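## 4. Collecting the household examples

The model described in Section 3 needs many short examples of ordinary handwork, each tied to a plain statement of what the hands are doing. We gathered these in homes. A lab bench gives clean footage, but the furniture is always at the same height and the light never changes, and a policy trained on it in our early tests did badly as soon as a surface was dark or slightly shiny.

### 4.1 Recording

Recording followed the Moffat protocol, which we wrote for this project and have kept short. The view is taken from head height and pointed down toward the hands. The wearer is given a task in one sentence, such as "clean the cabinet," and no instructions about which hand to use, where to begin or how long to spend. We tried a stricter version at first, with a fixed order of steps. People slowed down and checked the sheet, and the resulting motion looked nothing like housework. The fixed order was dropped.

Wearers were asked to carry on if something came up in the middle of a task. A session may therefore hold stretches that have little to do with the sentence it was given. These stretches are kept and labeled like any other. They supply most of our examples of hands closing gently around something, which are rare in cleaning and hard to ask for directly.

Audio was removed on the recording device. Sessions were stored under a number, and the link between number and household was held by Floarea Pop, who also handled consent and any request to withdraw.

### 4.2 Segments and labels

Each session was cut into segments using the Nevix annotation tool. A segment starts when a hand makes contact with an object or surface and ends when that contact is released or changes in kind. A hand that goes from holding a cloth to resting flat on a surface therefore starts a new segment, even if the other hand has not changed at all.

Every segment carries a label for each hand. The labels come from a closed list of nine contact types, among them *press*, *brace*, *wrap*, *cup* and *pinch*. Annotators could add a free-text note but could not add a type. Figure 3 gives moments from one cleaning session.

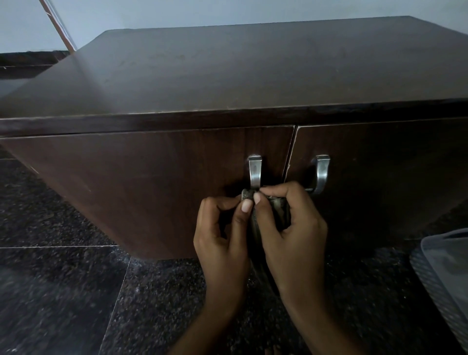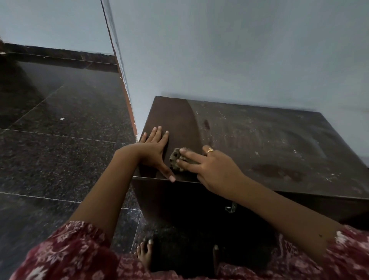
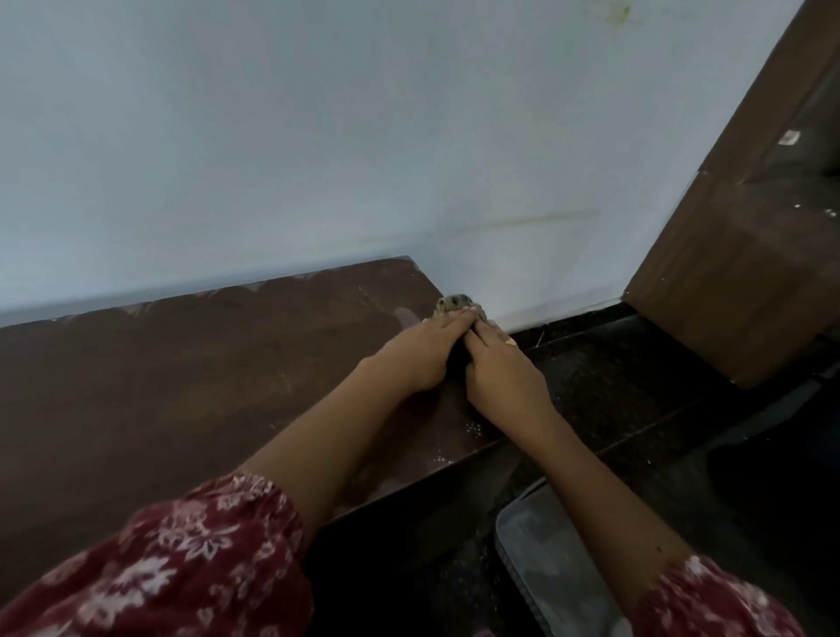 **Figure 3.** Two-handed contact in one session. First: both hands hold a gray fabric item at the base of a door handle. Second: the left hand rests flat on the cabinet top while the right presses a scrubbing pad. Third: both hands cup a hamster.

*Page last changed: August (web version of Section 4)*

The second picture in Figure 3 is the easy case. The hands have separate roles, and both annotators gave the same pair of labels, *brace* for the left and *press* for the right. The surface also carries information we wanted the model to use. The part of the top on the left is a deeper brown with a curved boundary, and the part to its right is hazy with pale specks. A model that sees only hand pose has no way to tell where the pad should go next. We therefore added a surface-state mask to every cleaning segment, drawn by hand along the boundary and marked *unclear* where the annotator could not place it.

The handle is harder. Cloth hides the contact between fingers and metal, and the fingers of the right hand wrap over the cloth itself. One annotator labeled the object as the cloth, the other as the handle. Both are defensible. We settled on recording the thing held and the thing acted on in separate fields, so that the segment reads *cloth* in the first and *handle* in the second. This change meant going back over segments that had already been finished, and it was the largest single cost in the labeling work.

The third picture raised a different problem. Only a rounded patch of fur can be seen above the fingertips, and the hands enclose the rest. Our automatic object detector, trained mostly on household goods, returned nothing for this segment. The annotators labeled it *cup* for both hands and entered the animal by hand. Segments with a living thing in the grasp are flagged, and the flag does two things in training. It removes the segment from the pool used to learn grip force, and it keeps the segment in the pool used to learn hand shape and approach. We do not think force should be guessed from pictures of an animal being held.

### 4.3 Agreement and checks

Two annotators labeled every segment without seeing each other's work. Where they differed, a third person chose between the labels or sent the segment back with a question. Most differences fell into one of the following groups:

- start and end points set slightly apart, usually when a hand slid along a surface before pressing
- *wrap* against *cup*, where the fingers were closed but the palm could not be seen
- the choice of object when cloth or a pad lay between hand and surface (now handled by the split fields)

The first group was settled by averaging. The second was not settled fully, and some 3 percent of segments still carry both labels. In training these are treated as a soft target with equal weight.

### 4.4 Storage and release

The labeled set is held in the Jomum format, one folder per session, with masks stored next to the segment they belong to. The segments used for testing come from the Zendthorpe homes, and no household appears in both the training and the test split. We split by household and not by session – the same cabinet or the same stretch of wall would otherwise turn up on both sides, and the test scores would be too high.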